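The shelf above the desk

The desk with a shelf unit fixed above it is an old form. It went out of favour when computer screens became deep boxes, and it has come back now that most of them are thin enough to stand beneath a shelf. Three makers, Zodel, Bettencourt and Stellier, have each brought out a version since February. They differ less in looks than in how they deal with load, and load is where cheap versions of this furniture fail.

A hutch shelf is a beam held at both ends. If the span is doubled and the load per unit of length stays the same, the sag in the middle goes up sixteen times. Thickness works the other way: a board twice as thick is eight times as stiff. A modest upright placed at mid-span therefore does more good than a heavier board, and costs less.

Material matters nearly as much. Chipboard creeps. A shelf that is flat on the day it is filled will go on bending under the same books for months, and it will not come fully straight when they are taken off. Solid softwood creeps less but moves with the humidity of the room. Plywood is the best of the common choices, though its edges need covering if the finish is to match the face.

Zodel uses a single long shelf with a steel strip let into the front edge. The strip cannot be seen from a normal sitting position and adds a good deal of stiffness. Bettencourt divides its hutch into three bays with fixed uprights, so no span is long, but a wide screen will not fit beneath. Stellier leaves the centre open and carries the shelf on a back panel screwed along its full length. This works well as long as the panel is a proper board and the screws are all fitted. The assembly sheet lists 2 lengths of screw, and mixing them up leaves the top row without enough thread.

The second question is tipping. A loaded hutch raises the centre of gravity and, being set at the rear, moves it back towards the wall. The desk is then less likely to fall forwards than a bookcase of the same height, but it rocks more if the rear feet stand on carpet edging. A furniture workshop in Berstead, which repairs desks for offices and schools, reports that loose joints between hutch and top are its most common job on this type. The usual cause is moving the desk by pulling on the shelf. The hutch should be emptied, unscrewed and carried separately.

Depth is harder to get right. A shelf that is too deep shades the back of the work surface and brings its front edge close to the sitter's forehead. A hutch should take up no more than a third of the depth of the top, with any lamp fixed under the front edge of the shelf and not at the back.

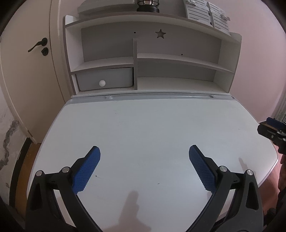 White finishes reflect more of that lamp light on to the work, and a matt surface is easier on the eyes than gloss. They also show wear sooner along the front edge, where forearms rest. Replacement edging is sold by the roll and can be put on with a household iron and trimmed with a sharp blade once it has cooled.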